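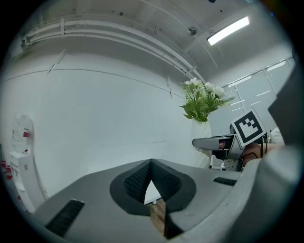
White flowers with green leaves in a white textured vase.

How to arrange white flowers in a white vase
by Quyên Ung, 9/4/25

White on white looks easy, but it can become flat if you do not plan a little. This is the way I do it for our office, where the walls are white too.

What you need
White flowers, artificial or fresh
Green stems with leaves
A vase with some texture on the outside
Scissors or a small wire cutter

Step 1. Wipe the vase inside and outside with a soft cloth. Dust stays in the texture, so go slowly.

Step 2. Put the green stems first. Let them cross each other inside the vase – they will hold the flowers later.

Step 3. Hold the tallest flower beside the vase before you cut. I like it a little higher than the vase itself. Cut 2 cm at a time, you can not put it back.

Step 4. Add the other flowers from the middle to the sides, and turn the vase after each one. Leave some leaves showing between the blossoms.

Step 5. Carry it to its place and look from the door. Under a strong ceiling light the top flowers look brighter than the low ones, so I bend one or two down.

For fresh flowers, change the water every second day. For artificial ones, use a dry brush. My colleague Pieter Coetzee washed ours in January and the leaves lost their shape.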